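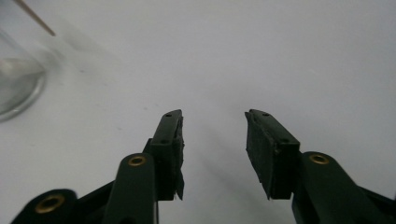
4 min read

Anisa Sopacua keeps her grippers in a fishing tackle box. The dark green plastic ones are the working pair, and the pads on their jaws have gone ragged along the bottom edges.

"I've got new pads in the drawer," she says. "I don't like changing them partway through a task. The learning system sees the pads in every single clip, so if they suddenly look different, that's one more thing it has to sort out."

Sopacua runs data collection for Motari, a small company that trains robot arms to do light kitchen and bench work. Her job is to produce the examples. A person holds the gripper by hand, does a chore with it, and a camera mounted on the tool records what happens in front of the fingers. The recordings go to the learning team, who use them to train the arm. There's no arm in her room at all. It's on another floor, and she says she sees it maybe once a month.

She started as a casual, paid by the hour, after answering an ad that asked for people with steady hands. Before that she worked in a dental supply warehouse. Two years on she plans the tasks, trains the collectors and checks what they record.

The current project is called Cullis, and it covers small things on plain surfaces: glasses, sticks, lids, spoons. The wooden sticks and the clear glass are hers. She picked them because the first batch of tasks had been too easy.

"Glass is hard," she says. "You put a clear glass on a white table and half the time all you've got to go on is an outline and a bit of shadow. I can find it because I know what a glass is. The system has to work it out from what we give it. So we give it a lot."

How much is a lot? For the stick and glass tasks, the team has recorded 2,323 clips. Of those, 277 were thrown out. Some had a hand across the lens. Others were done too fast, or the collector had stopped to talk halfway through and left the gripper hanging in the air.

"People speed up," Sopacua says. "By the end of the morning they're good at it and they're bored, and they start flicking the thing around. A person watching would say, great, very efficient. But the arm can't move like that, so the clip's no use to us."

She has a rule about pace, which is to move as if the glass were full. She also asks people to start with the jaws open and well clear of whatever they're going to pick up, so that the approach is part of the example. New collectors tend to begin with the fingers already wrapped around the object, and she spends most of their first day getting them out of the habit.

Mistakes are a different matter. If somebody drops a stick and picks it up again, she keeps the clip and labels it. The earlier project, Plutari, was recorded almost entirely without errors, and by her account the arm trained on it was hopeless once anything slipped.

"It would miss, and then carry on as if it had the spoon," she says. "Very confident. It put nothing in the cup, beautifully, over and over. It had never seen anyone miss, so it had no idea what you do next."

After that, she persuaded the learning team to set aside time for recoveries. Collectors now spend part of each shift getting things slightly wrong on purpose and then fixing them. She says it's harder to do than it sounds, and that a staged fumble usually looks staged. The best ones come late in the day when people are tired.

There are 34 collectors on the books, though most do only a few shifts a month. The room seats seven at a time. Each bench has a height mark on the wall behind it, a tray of objects and a printed list of the day's tasks. Sopacua moves the objects between rounds, because collectors left to themselves will put the glass back in the same spot.

I ask whether she gets sore. She does, mostly in the thumb. The older grippers had a stiffer linkage, and she is glad to see the back of them. Shifts are capped at four hours, with a break every half hour, and she's pushing for three.

Her next job is colour. Nearly everything so far has been recorded on white, and the people at Montoya, who will be the first to try the arm on their own benches, work on brushed steel. She has ordered a sheet of it and expects to start recording in September.

"We'll probably find out that half of what we know is about white tables," she says. She puts the lid on the tackle box and goes to set out the trays for the afternoon shift.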